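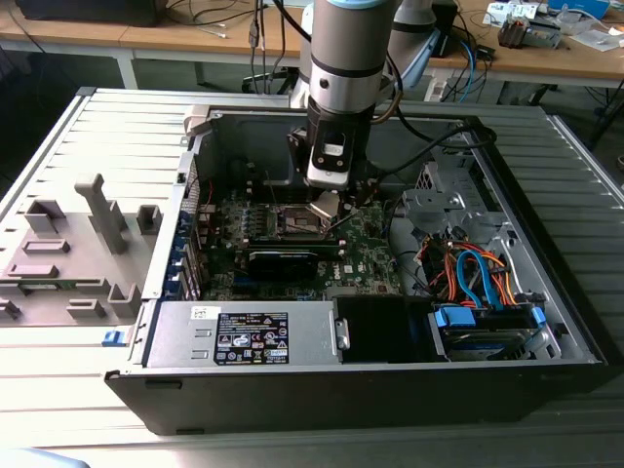

Bon, je me suis enfin décidée à changer de PC, et j'ai fait ce que je remettais depuis février : le tri avant le déménagement des fichiers. 21 dossiers nommés « à classer », dont 6 quasi identiques (bravo moi) ! J'y ai passé deux soirées, avec beaucoup de thé et pas mal de vieilles photos de vacances à Pudport, forcément.

Ma méthode, si ça vous tente : je garde trois grands dossiers, pas un de plus, et une copie sur un disque externe rangé ailleurs que chez moi - le mien dort dans un tiroir au local de Kostier. Racontez-moi comment vous faites, je publierai vos astuces dans la prochaine lettre !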